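Machines > How they work > Looking after a robot hand

Mar 27, 2018 - by Anika Ferreira

A robot hand is often called a gripper. The one at the Herudwood workshop has two black fingers that close together, a bit like your finger and thumb.

Before the robot starts work, Tülin Ertürk checks the fingers. She wipes off the dust, tightens two screws and looks for worn patches. Then she tells the robot how hard to squeeze. Too hard could crack plastic - too soft and things slip. 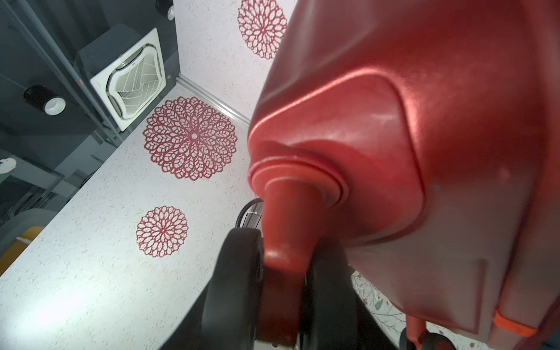

Gripper fingers on either side of a red plastic spout.

Round shapes are tricky to hold. A flat finger touches a curve only along a thin line, so the fingers have to meet it squarely.

There is a small camera near the gripper too. Its lens needs a soft, dry cloth - never a sleeve! Tülin cleans it after every 40 grips and writes the date in a notebook.

Last updated: August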